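Home | Projects | Reports | Partners | Contact

We use cookies to make this site work better. By staying on the page you accept them. Accept / Settings

Laststead Program: Good Practice for Tabletop Robots
Progress report to the funder, second period, closing in May

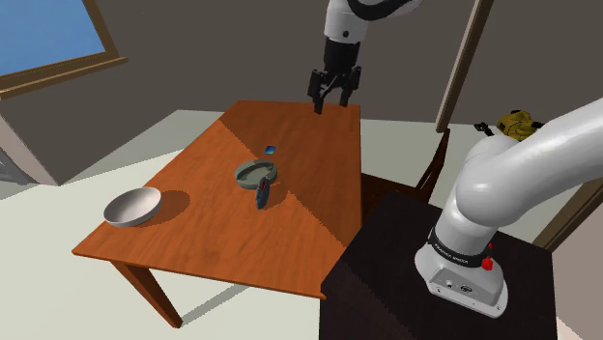
In this period we worked mostly on the written rules and less on new software. The first draft had 15 rules, and our partners at Wusthorpe found it too general to use in daily work. We agree with this remark. A rule such as "the robot shall move with care near objects" can not be checked by anybody, so we have rewritten each rule with a condition, a limit and a way of checking.

The rules are now tried in simulation before they go to a real arm. We ran 437 trials in the simulated room, and 214 of them ended with at least one rule broken. This number looks bad, but many of these cases come from the same rule, the one on approach height. It asks the gripper to stay above the tallest object until it is over its target. Our planner took the height from the table surface and did not consider that one object can lean on another. The planner is corrected, and the trials for this rule will be repeated in the next period.

Three other changes were made to the draft:

The start position must be written down for each trial, including the opening of the gripper. Before, each person used their own habit.

Furniture counts as an obstacle. In the first draft only the objects on the table were counted, and the arm was free to pass through the space of a chair.

Light must be varied. Bronorlow asked for this, as their own tests were always done under even light and the results did not hold later. We now include strong sun and shadow across the table top.

One question remains open — who may stop a trial, and in what form the stop is recorded. Ragab prefers that any person present can stop it and write one line in the log. Wusthorpe wants a full form. We propose the short line for simulation and the full form for the real arm, and we would like to hear the opinion of the funder on this.

The spending follows the plan, except for computing time. We bought 300 hours and used them earlier than expected, due to the repeated trials. We do not ask for more money now, but we ask for permission to move a part of the travel budget to computing.

For the next period we plan the repeated trials, the second draft of the rules and a first check on the real arm at Bronorlow. The second draft will be sent to all partners for comments before it is attached to the next report.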